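**Ticket 728: Nightly export from Cudora stops at row 97**

Status: open
Site: Cirkbridge office
Opened: 2026-07-23

The Cudora export job ends early and writes a short CSV. Exit code is 0, so the scheduler marks it as passed. Log ends with `stream closed by peer`. The same job completes when started by hand.

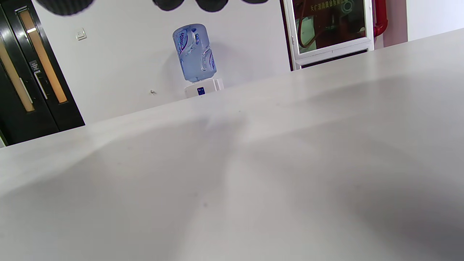

Smadi support replied that the scheduled run uses the service account, which has its own timeout setting. They asked for the value.

Value on the service account is 20 seconds. The interactive account has no limit set. Row 97 has a large notes field and the query stalls there.
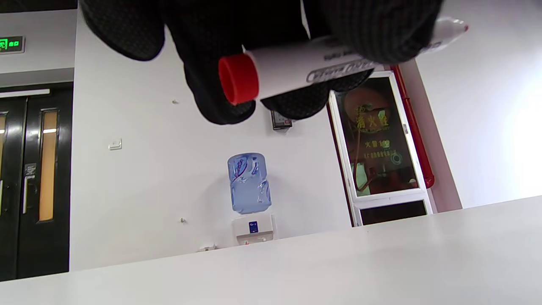 Does the timeout reset after each row?

It resets only after a full batch, and the batch size is set in the Colever connector.

Connector config was last edited in October. Batch size was left at the default. Lowered it to 4 and 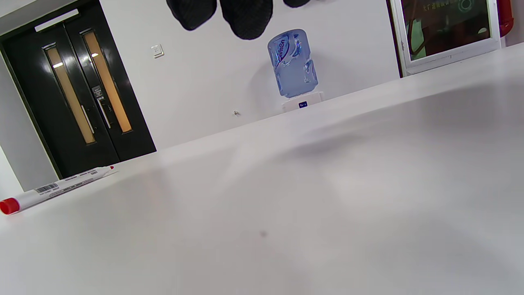

restarted the connector service. The scheduled run then got past row 97 and wrote the full file. Run time is longer but fits the window.

Remaining:

1. Make the job return a nonzero code when the stream closes early.
2. Copy the connector config to the standby host.

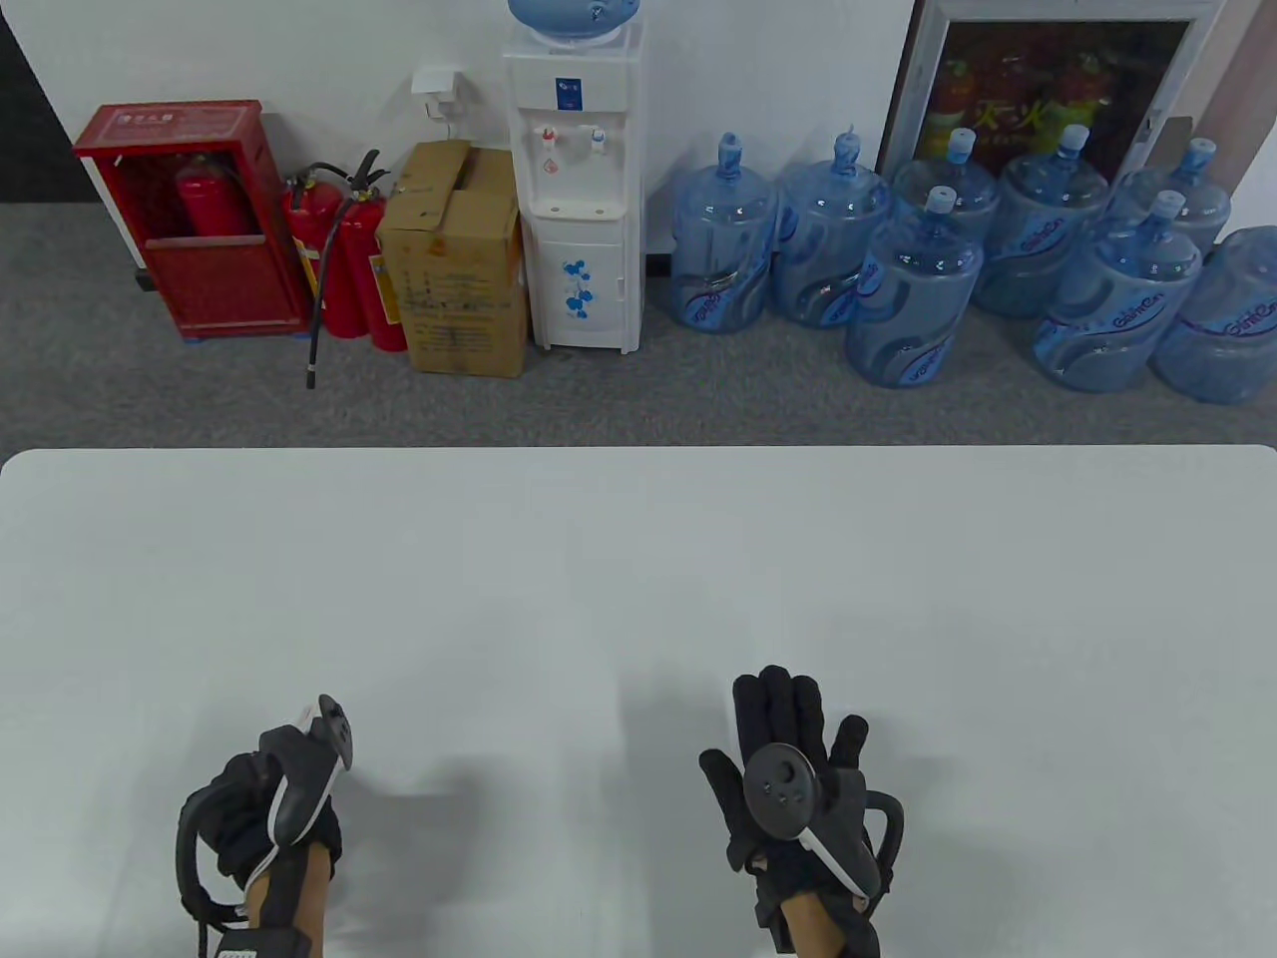 3. Rerun the failed exports and replace the short files in the archive.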